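*Talk notes, 23 May 2022. Evening session, 40 minutes plus questions. Print large, I left my glasses at home last time.*

**Working title: Round Things and Where to Put Them**

Good evening, everybody, and thank you for coming out. Please sit closer if you like, there are seats down here at the front and I'm not going to call on anyone. My name is Marilou Estrella, and for a good part of my adult life I have been the person people telephone when they can't find the lid to something.

(Wait for the laugh. If there isn't one, carry on regardless.)

I want to talk tonight about bowls and buckets. I know the flyer said "kitchen and utility storage," and we will get to shelves, I promise, but when I sat down to write this I kept coming back to the round things. Plates stack. Books stack. Boxes were more or less invented to stack. Then there's the mixing bowl, and the bucket, and the tub the potatoes live in, and every one of them wants a whole square of your counter and only uses the middle of it.

**Start with the Vustirham kitchen**

Some of you know I lived in Vustirham before I moved here, in an apartment over a shoe repair shop. It had a kitchen you could cross in 2 steps (Danilo Macapagal, who shared the place with his sister before I had it, swore it was one, but Danilo is very tall). There was one cabinet with a door, one cabinet that had lost its door, and a ledge. I loved that ledge. I put everything on it.

And what I put on it, mostly, was containers. My mother had given me her mixing bowls when she moved, and my aunt, hearing about this, gave me hers as well, and then I bought a few because they were on sale. I could have made a cake for the whole street. I could not have told you where to set down a cup of coffee while I did it.

(Pause here. Ask who has a ledge like that. Usually half the hands go up. Let a couple of people tell theirs if they want to, but watch the clock, the last group went on for a while about a windowsill.)

**The emptying day**

So one August, in the sort of heat where you can't think about cooking anyway, I took every single container out of that kitchen and put it on the floor of the living room. All of it. It looked like a yard sale. Then I wiped everything down and sat on the couch with a glass of iced tea and looked at the bare kitchen for a good long time before I put one thing back.

I'd really encourage you to do the sitting part. People skip it! They take everything out, they get tired, and by suppertime it's all gone back in exactly as it was, only cleaner. Sit down. Look at the empty place. Notice where your eyes rest. I noticed that I was happiest looking at the plain wall behind the ledge, which I hadn't properly seen in two years because it had a tower of bowls in front of it.

Put back only what you've used since the last holiday. Leave the rest on the living room floor for a week. You'll be stepping around it and you'll be cross with it, and that crossness is very useful when it comes time to decide.

(Slide change. Give them a moment with this one before talking.)

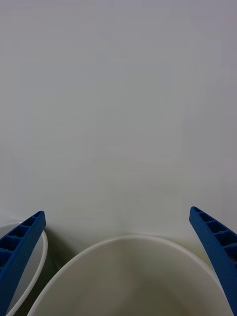

*Slide 4: White on white, with plenty of bare wall.*

I want to say a word about color, and then I'll say a word about walls, and then we'll have the break.

On color. A pale container against a pale wall goes quiet. You still have it, it still holds whatever you want it to hold, but your eye can pass over it. When people tell me their kitchen feels crowded I ask them what's sitting out, and very often it's a perfectly reasonable amount of stuff in a great many colors. The orange colander, the green bucket, the bowl with the roosters. I have a rooster bowl myself and I wouldn't part with it, but it lives in the cabinet and comes out on Sunday mornings like a guest.

(Fix that before next time: I do use it other mornings.)

I'm not telling anybody to go out and buy everything new in white. Please don't. My friend Aileen Dagdag did that after hearing an earlier version of this talk, bless her, and then she had two full sets of everything and called me up quite upset. Use what you've got. Put the pale things out where they'll be seen and the bright things behind a door, and if you have no door, a piece of curtain on a tension rod does very well.

On walls. We are all so keen to fill them. There's a whole aisle at the hardware store devoted to it, rails and hooks and little baskets on arms. I've owned most of that aisle. What I've come around to, after a lot of holes and a lot of spackle, is that one stretch of wall in a kitchen ought to be left alone. Pick the stretch you face when you're working. You'll be standing there peeling carrots for a fair portion of your life and it's restful to have something plain to look at over them.

**Break, if we're taking it**

(Ask Pichit whether the coffee is ready. If it isn't, skip ahead to the nesting section and break after that.)

**Nesting, and when not to**

Welcome back. Does everyone have a cookie?

The usual advice for round containers is to nest them, biggest on the outside, and for things you use once a month that's exactly right. Where it goes wrong is with the everyday bowl. If your everyday bowl is third from the inside, then every morning you lift out two bowls, take the one you want, and put two back, and by the end of the first week you've stopped putting them back. I watched myself do it. The little ones ended up on top of the refrigerator.

So the everyday bowl sits by itself. It gets its own spot, out in the open if need be, with nothing in it and nothing on it. Everything else can nest to its heart's content.

Buckets are the same, only more so, because of handles. Two buckets with handles, nested wet, will grip each other until the end of time. Maëlys Caron, who runs the repair table at Cidow and has freed more stuck buckets than anyone I know, taught me to lay a folded rag between them. It costs nothing. She also told me to store them with the handles crossed, one this way and one that way (show with hands), and I've done it ever since.

If you've got a pair stuck at home right now, stand the bottom one in warm water and fill the top one with cold, wait a few minutes, and twist. Twist, please, don't pull. I pulled once and sat down in the laundry sink.

**What it costs**

I get asked about money, so let me be plain about it. When I redid the Vustirham kitchen I spent 300 on shelving that I took down within the year, and I'm still a little sore about it. When I did the kitchen I have now I spent almost nothing: some paint, the tension rod, and a secondhand stool from Đinh, the shop on the corner by the bakery. The stool is for the sitting and looking.

There are services that will come and do it all for you. A neighbor of mine had a quote of 1385 from a firm called Onine for a kitchen and a pantry, and she took it, and she's delighted with it, so I've got nothing to say against that. I would only say that she phoned me a month later to ask where I thought they'd put her salad bowl. We found it. It was in a very sensible place. She'd just never have chosen it, and that's the trouble with somebody else's sensible places.

**Things people always ask** (use if questions are slow)

*Should containers be stored upside down?* In a cabinet, I like them right side up. On an open shelf, upside down, on account of the dust. My sister disagrees with me strongly and you may side with her if you wish.

*Can a bucket be used for food?* Only if it was made and sold for food, and never one that's been used for cleaning. Write on the bottom in marker if there's any chance of a mix-up.

*What about lids?* Oh, lids. Stand them on edge in a dish rack, all together, somewhere away from the containers. I did a whole evening on lids in the winter and I have the handout if anybody would like it, just leave your name with Pichit Jaidee at the desk.

*My husband / wife / son won't put things back.* Put a strip of tape on the shelf with the name of the thing written on it. It works on some people. It has never worked on my son.

**Closing bit**

(Don't rush this. Last time I rushed it.)

When you get home tonight, I'd like you to pick up one round thing that's sitting out, only one, and ask yourself when you last had anything in it. If it was this week, wipe it and set it back down. If you can't remember, carry it into another room and leave it there for a few days.

Thank you so much for listening. The handouts are on the chair by the door, and I do need the blue pens back.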